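Rakdale Seed Library: progress report to the Shehata Fund
Kenza Benkirane, project lead
Dec 13, 2025

Hello all, and thank you for being patient with me over the paperwork. I know the form asks for outcomes first, but I'd like to start with the beans, as they've been the best bit of the year by a mile!

When we wrote the bid I thought we might get a few dozen people borrowing seed (you take a packet in spring, grow it, let a plant or two go to seed and bring some back). We've now got 196 members on the books, and over 85 of them returned seed this autumn. Climbing beans came back by the jarful. Lettuce did badly, mostly in the hot spell in August when everything bolted at once, and the carrots crossed with something wild and had to be thrown out. I've put a note on the shelf about carrots.

The grant also covered storage and display. Up to now everything lived in old biscuit tins, and people had to ask me for things by name, so we've moved over to glass-topped wood.
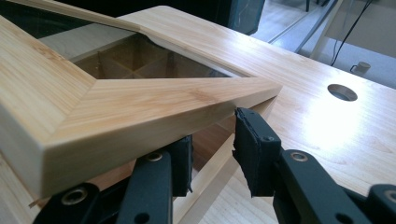

Mitred corner and glass, close up.

I'm very pleased with the change. The tins were fine for keeping mice out but hopeless for browsing, and half the fun of a seed library is having a nose through it and going home with something you didn't come for. We're sorting by sowing month now, which suits beginners much better than Latin names ever did.

The Jodalbridge branch has been slower going. They lost their room for most of the summer and only got three sessions in, but the allotment crowd there are keen and I've promised them their own starter collection in the new year. I'd love to do it on the same lines, with compartments for the packets and a lid you can see through. 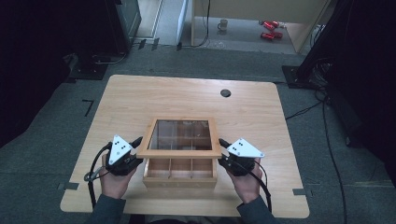 Money

We're a little under on printing and a little over on envelopes (good paper ones cost more than I'd guessed, sorry). Fukis, the garden shop on the high street, gave us a discount on compost for the school sowing days, so that line has stretched further than planned. All 4 school visits are paid for. I'd like to move what's left from printing into a second-hand fridge for the onion and parsnip seed, which really doesn't keep, if you're happy with that? A quick yes by email would do me. 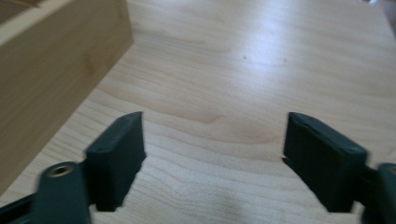 Next steps

Germination tests start in January on damp kitchen paper, and anything that comes up poorly goes to the birds. After that it's packet-filling evenings, then the spring swap in Rakdale. Please come along if you can, there'll be soup. I'll send the receipts separately once I've scanned the last few.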